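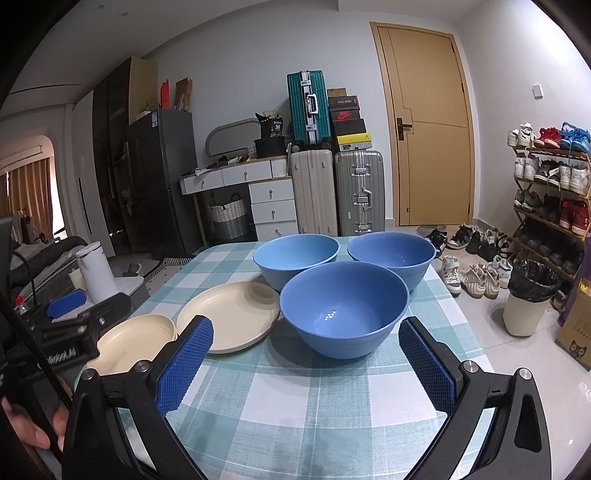

4. Gesichtsmaske mit dem Rarkarar Dampfgerät anwenden

Dieses Kapitel beschreibt die Anwendung der Pulvermasken aus dem Set Jilley zusammen mit dem Dampfgerät. Lesen Sie bitte zuerst Kapitel 2 (Sicherheit) und Kapitel 3 (Gerät aufstellen). Wenn Sie das Gerät ohne Maske verwenden möchten, gehen Sie direkt zu Kapitel 5.

4.1 Was Sie brauchen

– Dampfgerät mit eingesetztem Wassertank
– Messlöffel (liegt im Deckel der Verpackung)
– einen Beutel Maskenpulver, Sorte Okavcombe oder Sorte Dwivedi
– eine kleine Schale und einen Spatel oder Pinsel
– lauwarmes Wasser, ein weiches Handtuch und ein Haarband

Die Schale soll aus Glas, Porzellan oder Kunststoff sein. Verwenden Sie keine Schale aus Metall. Die Tonerde im Pulver verträgt sich nicht gut mit Metall, und die Masse kann sich grau verfärben.

4.2 Verträglichkeit prüfen

Vor der ersten Anwendung jeder Sorte ist ein Test an der Haut nötig. Auch wenn Sie die Sorte Okavcombe gut vertragen haben, machen Sie den Test für die Sorte Dwivedi bitte noch einmal.

1. Mischen Sie eine Messerspitze Pulver mit einigen Tropfen Wasser.
2. Tragen Sie die Masse in der Armbeuge auf und lassen Sie sie 8 Minuten einwirken.
3. Waschen Sie die Stelle mit klarem Wasser ab.
4. Warten Sie bis zum nächsten Tag. Zeigt sich in dieser Zeit eine Rötung, ein Brennen oder ein Juckreiz, so verwenden Sie das Pulver nicht.

VORSICHT: Tragen Sie die Maske nicht auf verletzte, frisch rasierte oder von der Sonne gereizte Haut auf. Bei Rosazea, Ekzemen oder laufender Behandlung durch eine Hautärztin oder einen Hautarzt fragen Sie dort zuerst nach.

4.3 Gesicht mit Dampf vorbereiten

1. Entfernen Sie Make-up und Kontaktlinsen. Waschen Sie das Gesicht mit einem milden Reinigungsmittel.
2. Binden Sie die Haare zurück.
3. Füllen Sie den Tank mit 85 ml destilliertem Wasser. Die Linie an der Innenseite zeigt die richtige Menge.
4. Setzen Sie den Tank ein, bis er hörbar einrastet.
5. Stecken Sie den Netzstecker ein und drücken Sie die Taste einmal. Die Lampe blinkt während des Aufheizens und leuchtet dauernd, sobald Dampf austritt.
6. Halten Sie das Gesicht mit geschlossenen Augen in den Dampf. Der Abstand zur Düse muss mindestens zwei Handbreiten betragen.
7. Nach acht Minuten schaltet das Gerät selbst ab. Sie können früher aufhören, indem Sie die Taste noch einmal drücken.

VORSICHT: Geben Sie niemals Öle, Kräuter oder Maskenpulver in den Tank. Der Dampf an der Düse ist heiß. Greifen Sie nicht in den Dampf und bewegen Sie das Gerät nicht, solange es eingeschaltet ist.

Hinweis: Das Gerät nimmt 600 Watt auf. Schließen Sie es an eine Wandsteckdose an und nicht an eine Mehrfachsteckdose, an der schon ein Haartrockner hängt.

4.4 Maske anrühren und auftragen

1. Geben Sie zwei gestrichene Messlöffel Pulver in die Schale.
2. Fügen Sie lauwarmes Wasser in kleinen Mengen hinzu und rühren Sie dabei ständig. Die Masse ist richtig, wenn sie langsam vom Spatel fällt.
3. Lassen Sie die Masse kurz stehen, damit das Pulver quellen kann. Rühren Sie dann noch einmal um.
4. Tragen Sie die Maske gleichmäßig auf, von der Mitte des Gesichts nach außen. Lassen Sie Augenpartie, Lippen und Nasenlöcher frei.
5. Warten Sie, bis die Ränder heller werden. Die Mitte soll noch feucht sein.
6. Weichen Sie die Maske mit dem nassen Handtuch auf und nehmen Sie sie ohne Reiben ab.
7. Tragen Sie Ihre gewohnte Creme auf.

Hinweis: Angerührte Masse kann man nicht aufbewahren. Reste gehören in den Hausmüll, weil sie im Abfluss hart werden können.

Hinweis: Die Sorte Dwivedi enthält Algenpulver und riecht deshalb etwas nach Meer – das ist kein Fehler des Produkts. Die Farbe kann von Beutel zu Beutel leicht anders sein.

4.5 Wie oft anwenden?

Bei normaler Haut genügt eine Anwendung in der Woche, zum Beispiel immer am Samstag. Bei trockener Haut warten Sie bitte zwei Wochen bis zur nächsten Maske. Im Januar, wenn die Heizungsluft sehr trocken ist, empfehlen wir, den Dampfschritt auf die halbe Zeit zu kürzen.

4.6 Nach der Anwendung

1. Ziehen Sie den Netzstecker und lassen Sie das Gerät vollständig abkühlen.
2. Nehmen Sie den Tank heraus und gießen Sie das restliche Wasser aus.
3. Wischen Sie die Düse mit einem trockenen Tuch ab.
4. Lassen Sie den Tank offen trocknen, bevor Sie ihn wieder einsetzen.
5. Verschließen Sie den Beutel mit dem Pulver gut und lagern Sie ihn trocken.

Die Entkalkung wird in Kapitel 6 erklärt.

Text und Anwendungsberatung: Olga Huenchumán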